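Test de l'aspirateur d'atelier Brusau 71 : débit, bruit, filtration
Temps de lecture : 5 min

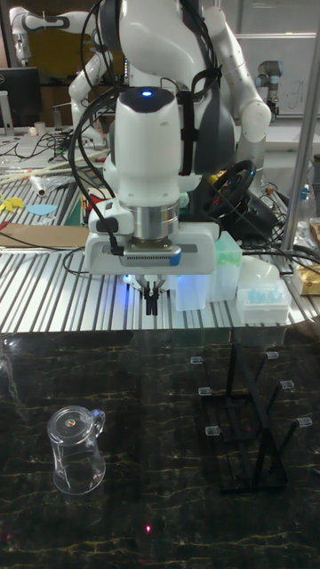
Contexte et conditions d'essai

Le Brusau 71 est un aspirateur eau et poussière compact, destiné aux petits ateliers et aux locaux techniques. Il remplace chez moi un Vieira de première génération dont le joint de couvercle ne tenait plus. L'appareil a été acheté au tarif public en février et utilisé depuis sur trois types de déchets : copeaux d'aluminium, poussière de ponçage sur MDF, eau de rinçage légèrement savonneuse.

Les mesures de bruit ont été prises à un mètre de la sortie d'air, porte fermée, avec un sonomètre de classe 2. La dépression a été relevée à l'entrée du tuyau, embout obturé. Je n'ai pas mesuré la teneur en particules de l'air rejeté, faute de compteur adapté. Les remarques sur la filtration reposent donc sur l'état du filtre et sur les dépôts observés dans la cuve et derrière la grille de sortie.

Construction

Cuve en polypropylène, couvercle à deux loquets latéraux, quatre roulettes dont deux avec frein. Les loquets ferment franchement et le joint torique est logé dans une gorge assez profonde pour ne pas sortir à l'ouverture. Le joint du Vieira était simplement posé à plat, avec les conséquences que l'on devine.

Le câble d'alimentation s'enroule sur deux crochets fixes. Un seul crochet pivotant aurait suffi à rendre l'opération correcte ; en l'état, il faut dérouler spire par spire. Le tuyau est souple, antistatique d'après la notice, et se verrouille par un quart de tour. Le verrouillage présente un léger jeu axial, sans fuite audible.

La prise asservie pour outil électroportatif se trouve en façade, sous un clapet à ressort. La temporisation à l'arrêt permet de vider le tuyau. Elle n'est pas réglable.

Bruit

En position basse, le sonomètre indique 71 dB(A). En position haute, 75 dB(A). L'écart paraît faible sur le papier, mais le spectre change : un sifflement apparaît à haut régime, plus fatigant que le niveau global ne le laisse supposer. Il diminue nettement avec le tuyau long. Protection auditive conseillée au-delà d'un usage ponctuel.

Aspiration

Sur copeaux d'aluminium secs, rien à signaler avec le suceur plat. Les copeaux longs forment des bouchons à l'entrée de la cuve, où le raccord fait un coude de 90 degrés. Il faut alors démonter le tuyau et dégager à la pince. Un raccord tangentiel aurait évité ce défaut, et Brusau en propose un sur le modèle supérieur.

Sur poussière fine, le débit chute progressivement après une quinzaine de minutes de ponçage continu. Le décolmatage manuel — un bouton à presser tuyau obturé — rétablit l'essentiel de l'aspiration. Avec un sac en non-tissé, la chute est beaucoup plus lente. L'usage sans sac est possible, mais je le déconseille pour le MDF.

Sur liquide, le flotteur coupe l'aspiration avant que la mousse n'atteigne le moteur. Il faut retirer le filtre plissé au préalable, ce que la notice mentionne en page 47 seulement, dans la section consacrée à l'entretien. L'information aurait sa place sur le couvercle.

Filtration et consommables

Le filtre plissé livré est lavable. Après plusieurs lavages, les plis restent droits et la colle d'embase ne se décolle pas. Séchage complet en une nuit près d'un radiateur, à distance raisonnable. J'ai relevé un dépôt gris très fin derrière la grille de sortie après la série MDF sans sac, absent après la série avec sac.

Les sacs Hendurby, moins chers, s'adaptent à condition de recouper le carton de l'embase de quelques millimètres. Shaohua Fang, qui utilise le même appareil dans son atelier de gravure, me signale que les sacs Flelari se montent sans retouche. Je n'ai pas vérifié.

Entretien

Les charbons du moteur sont accessibles après dépose de six vis Torx. Le fabricant annonce un remplacement toutes les 500 heures, valeur que je ne peux pas confirmer à ce stade. Les charbons sont vendus séparément et la vue éclatée figure dans la notice, avec des références lisibles.

Avis

Points positifs : étanchéité du couvercle, prise asservie fiable, filtre lavable qui tient dans le temps.

Points négatifs : coude d'entrée sujet au bouchon, rangement du câble, sifflement à haut régime.

L'appareil convient à un atelier où l'on aspire surtout de la poussière et des copeaux courts. Pour du tournage régulier avec copeaux longs, prévoir un séparateur cyclonique en amont ou passer au modèle à entrée tangentielle.

Vicente Daza

3 commentaires · 12 partages

Articles récents
Séparateurs cycloniques : montage et pertes de charge
Comparatif des sacs non-tissés Hendurby et Flelari
Changer le joint de couvercle d'un aspirateur Vieira
Servante d'atelier : choisir des glissières à billes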